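Notes for the Graddale talk, 2018-11-27. Slow down at the start, you always rush it.

## Before you begin

Thank Ultan Hayes for the invitation, and say something kind about the hall, which really is lovely in the evening. Water on the left side. The clicker sticks, so press it twice.

## Opening: my grandmother's letters

Start with the kitchen in Eder, and how she wrote to her sister in Bulance every week of her married life, whether there was any news or there wasn't (mostly there wasn't, bless her). There are 322 letters that we know of. Read the one about the plum trees, all the way through, and don't hurry the part where she forgives the neighbor!

Then ask people to think about the papers in their own homes. Give them a moment. Somebody always smiles. 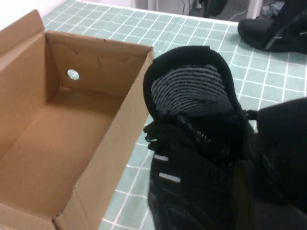
Go on to what paper suffers from: damp, sunlight, rubber bands, paper clips, and well-meaning relatives with sticky tape. Tell the story of the attic in Droleck, where I lifted out a bundle from one June and the ink had run so badly that I could only read the greeting. I still think about that bundle, and it's fine to say so.

## What to do at home

Keep this part relaxed, people like to write things down, so repeat yourself a little.

- Unfold each letter and leave it flat. Clean, dry hands are better than those white gloves.
- Pencil only, on the back, in a corner. Names, and a date if you have one.
- Scan at 600 dots per inch if you can manage it, and keep a copy at a cousin's house.
- Put up to 50 sheets in one folder and then start another, even if it feels wasteful.
- An ordinary shoe box will do for sorting on the table. For the long years afterward, buy an acid-free one and keep it in a closet in the lived-in part of the house, away from the attic and the basement.

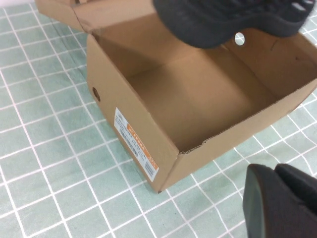

## Closing and questions

Read the last letter, the short one, only eight lines. Wait a bit before you look up.

Somebody will ask about photographs, so have the handout ready. If they ask about throwing letters away, tell them about Aunt Rosalind's bonfire, and leave time for coffee.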